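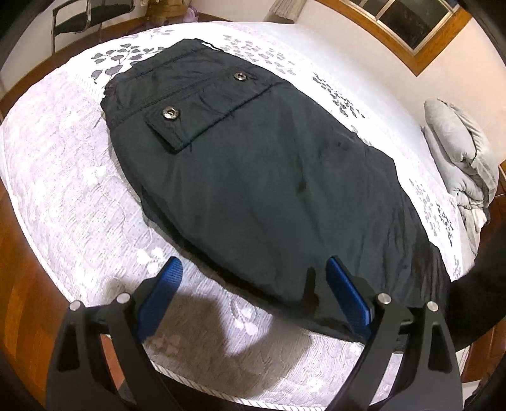
Page last changed: 2019-01-02

Work trousers: folding, mending and the March collection

The clothing shelf at the Hurneneck hall will take work trousers again until the end of March. Black and dark gray pairs go fastest, and we are short of the longer leg lengths.

Please wash them first and fold them lengthwise, one leg over the other. A bed is the best place to do it, as most kitchen tables are too short. Smooth the legs down toward the hems and leave the waistband for last.

Check the pocket flaps while the trousers are lying flat. Lower edges fray with wear, and a hanging thread should be snipped, never pulled. Flaps with two metal snaps need both of them tried. If a snap no longer closes, pin a note to the waistband and Pendo Lema will replace it. She has a box of spares in mixed finishes, so the new one may not match.

We gave out 528 items of clothing last year, trousers included. Pairs with broken zippers are still welcome, but they take up to 3 weeks to come back from repair.

Bags can be left inside the side door on Lozano Street. For large loads, speak to Obadia Mwaipopo beforehand.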